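Quiénes somos

Stuvia es una empresa pequeña que prepara demostraciones de tareas para robots de dos brazos. Una persona del equipo guía los brazos, a mano o con mandos a distancia, y de cada repetición se guardan los movimientos y las imágenes. Con ese material nuestros clientes entrenan y evalúan sus propios sistemas.

Trabajamos desde Stosasthorpe, en un local de una sola planta con oficina, taller y sala de grabación. Somos 7 personas en plantilla: operadores, técnicos de mantenimiento y quienes revisan los datos antes de la entrega.

Qué hacemos

Nos dedicamos sobre todo a tareas de oficina y de casa: mover sillas, ordenar mesas, abrir cajones, doblar ropa, colocar objetos en estanterías. Son trabajos que una persona hace sin pensar y que para un robot exigen muchas repeticiones. Una silla de oficina negra frente a una mesa blanca basta para llenar una jornada, porque la posición de partida, el ángulo y la distancia a la mesa cambian de una toma a otra.

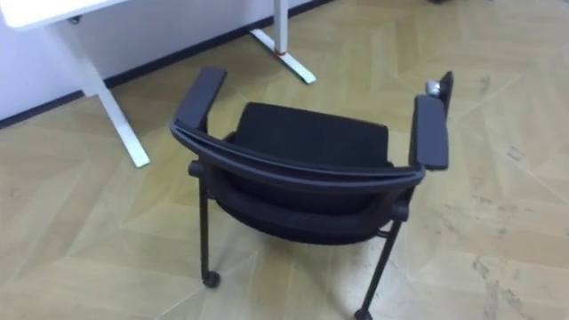
Cómo trabajamos

Antes de grabar acordamos con el cliente una ficha de tarea. En ella figuran el objeto, la posición inicial, el resultado esperado y los motivos por los que una toma se descarta. La ficha ocupa como máximo 2 páginas y el operador la tiene a la vista durante toda la sesión.

Para objetos grandes usamos los dos brazos a la vez. En el caso de la silla, cada pinza sujeta un lado y los brazos quedan en forma de V. El operador tiene que repartir la fuerza entre ambos lados y avanzar despacio, sobre todo al girar.

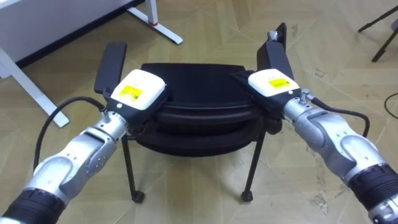 Un operador nuevo pasa por 15 sesiones de práctica antes de que sus tomas entren en una entrega. Empieza guiando los brazos a mano, con el robot parado y los motores sin carga, y pasa después al control remoto. Los turnos de mando son cortos y se alternan con la revisión de lo grabado.

Cada toma la revisa una persona distinta de la que la hizo. Se comprueba que el objeto se ve bien, que la sujeción es correcta y que el resultado coincide con la ficha. Las tomas fallidas se etiquetan y se conservan aparte, y el cliente puede pedirlas si le interesan.

La sala de grabación

El suelo es claro, con dibujo en espiga, y no lo tapamos. Tampoco retiramos las marcas de uso ni ordenamos la sala como si fuera un estudio. Entre tomas se recoloca el objeto y se comprueba la vista de la cámara de cabeza. El mobiliario es corriente y se cambia según el encargo.

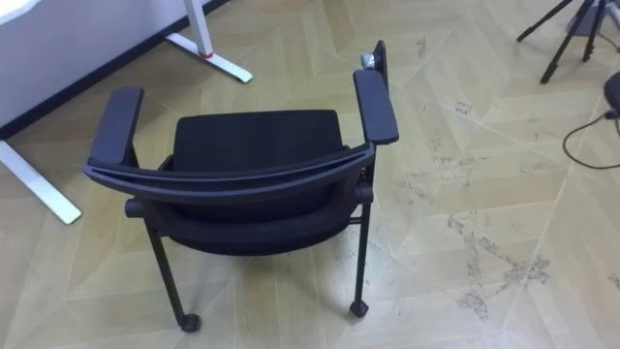
Proyectos

Con Visser hemos completado un catálogo de 22 tareas de oficina, la mayoría con mobiliario. Para Ornard grabamos manipulación de envases y cajas pequeñas, un encargo que empezó en diciembre y sigue abierto.

Visitas y contacto

Recibimos visitas con cita previa. Quien lo desee puede probar los mandos con un operador al lado. Para pedir un presupuesto basta con enviarnos una descripción breve de la tarea, los objetos que intervienen y el número aproximado de tomas.

Página actualizada el 24 de febrero de 2024.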